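Podau folding trials: your questions about the February fault

Why did folding stop?
The right gripper's jaws began closing late, by as much as 189 milliseconds, and I'm afraid we folded on for quite a while before noticing.

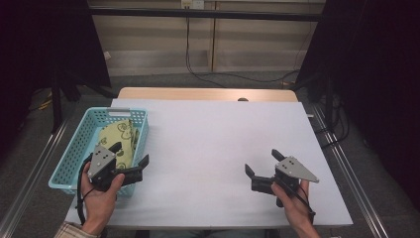
How many folds were lost?
We set aside 34 of the 687, all of them babywear, and started those again from a garment laid flat.

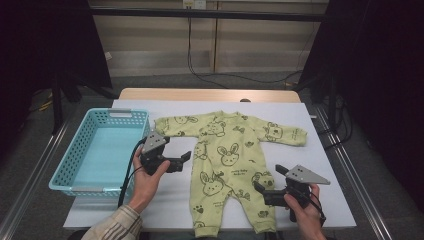
Njål Amundsen wrote to ask whether the cable was to blame, as it had been at Sarnstead. It was, bless him: a worn plug, now replaced.

Could anyone have been hurt?
A late jaw can nip a fingertip, so we do take it seriously, and hands now stay on the grips until the power is off. Small fastenings need care too, and a round snap like the one by this collar is easily caught in a slow pinch.
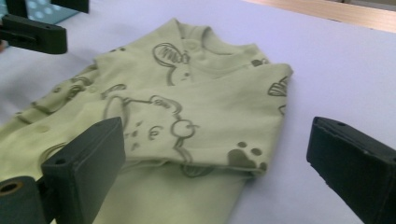 Who do I tell if mine lags?
Ring the Kirui desk, any hour, and please stop folding first.

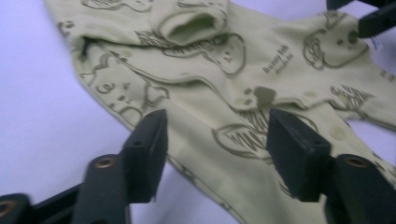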